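Bench tips for recording two-hand plate jobs
Updated 6/25/24

Quick list, typed between batches. Job is the usual one: two striped orange-and-white pieces, one lavender plate, left hand does left, right hand does right. Most of it carries over to cups, lids, whatever you're teaching.

Before you start

Green cover flat. Smooth it from the middle out with your forearm, not your palm. Small wrinkles are fine, a ridge under the plate is not.

Black curtain closed all the way across the back. Clothespins work. Binder clips are better but they shine.

Wipe the plate. Dry cloth only, and then leave it alone. Crumbs show up bright against a pale plate and then they're in 25 takes.

Same bulbs as yesterday. If one dies, swap it and start a new batch, don't mix.

Start pose: plate in the middle, one piece each side, hands low. Move the plate a thumb's width between takes and the pieces a bit more. Don't be cute about it, just nudge things. If every take starts from the same spot the policy learns the spot. 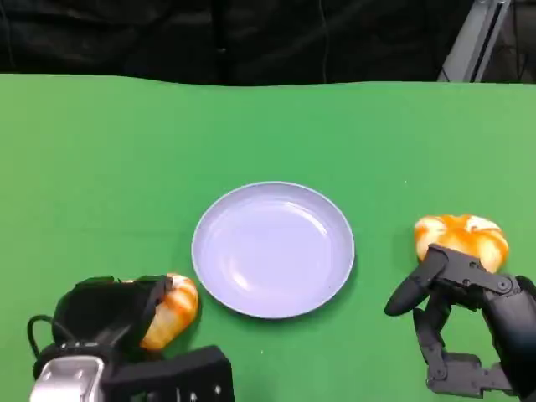 Sandamali Bhattacharjee wrote in to say nudging by feel never worked at her bench, she drifted left all afternoon and didn't notice until playback. She rolls a die for each piece now and keeps a card with six positions on it. Slower, she says, but the February set was the first one she didn't have to redo.

Fair. Try the die if you've got the patience. I use it for the plate only.

While recording

Slow hands. Slower than that. You're steering both sides and your good hand will want to rush ahead of the other one.

One hand finishes, the other waits. For this job anyway. Left piece down, fingers open, back off clear of the rim, THEN the right side gets going in earnest. Overlapping moves look slick but they were our worst takes to learn from.

Open before you lift away. Soft pieces stick to fingertips more then you'd think. Straight back out, no twist.

Watch cable slack at the wrist. Run the whole reach once with the recorder off.

30 seconds max per take. If you go over, stop and reset, don't try to rescue it.

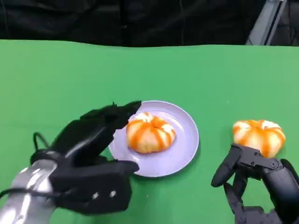
One on the plate, one to go. Left fingers straight, right hand low.

Bad takes

Drop one? Keep recording if the piece is still in reach and you can pick it up cleanly. Tag it "recovery". A few of those per batch is healthy. Rolled off the table -- stop, throw it out.

Don't fix anything with your real hand mid take. Ever. I had a sleeve in one of the old Nedstead batches and found it 2456 takes later.

Write the tag right after the take. Good / recovery / junk. That's enough tags. Brirnora had eleven and nobody on the bench agreed what half of them meant.

Grip height matters with anything domed. Too high and it squirts out, too low and the knuckles scrape the cloth. Fingers over the top and a bit to the side, squeeze gently, pause a beat, lift. Pause a beat again before letting go.

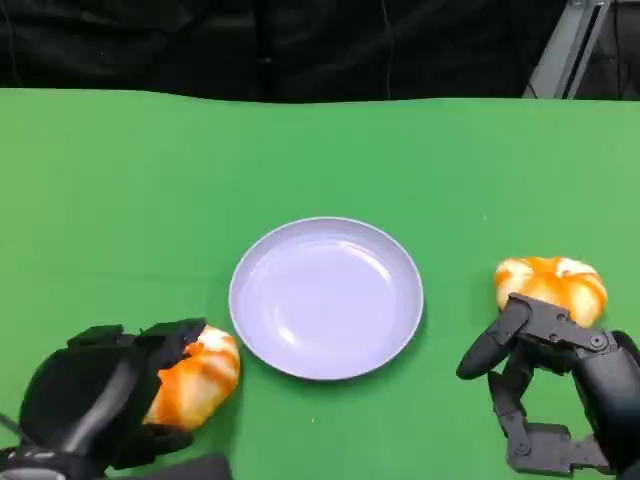 How many takes before it's worth training anything?

Do a first run at 100 good ones. It'll be clumsy, that's ok, you're looking for where it fails so you know what to record next. Then add batches of 25 aimed at the weak spot, and train again after each.

Resetting between takes

Hands back first, then the pieces, then the plate. Same order every time so you don't forget one.

Check both pieces for squash marks. Swap out anything flattened. Keep spares in a lidded tub, same color and size.

Stretch your wrists. Switch operators at every batch if there's two of you, and write down who drove. Styles differ a lot, Karunaratne sets things down like eggs and I don't.
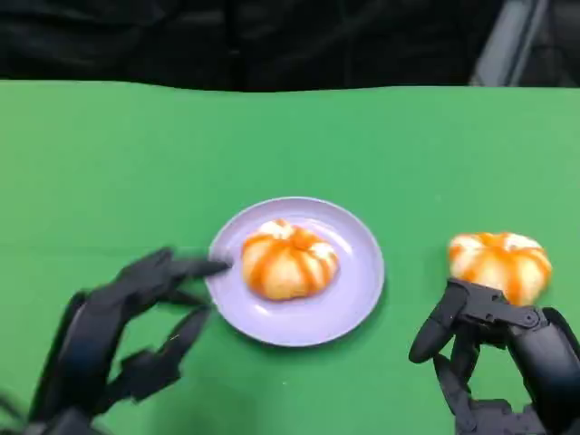

Left hand at the rim, second piece in the right.

End of the day

Play back five takes at random, full speed, no skipping. If one's bad look at its neighbors too.

Copy to two drives befor you touch the lights. Label with date, operator, plate color.

Cover off, shake it outside, roll it on a tube. Folding puts a crease down the middle and you'll be fighting it all next session. The Ernmont cover has one that never came out.

Next page: cups with handles.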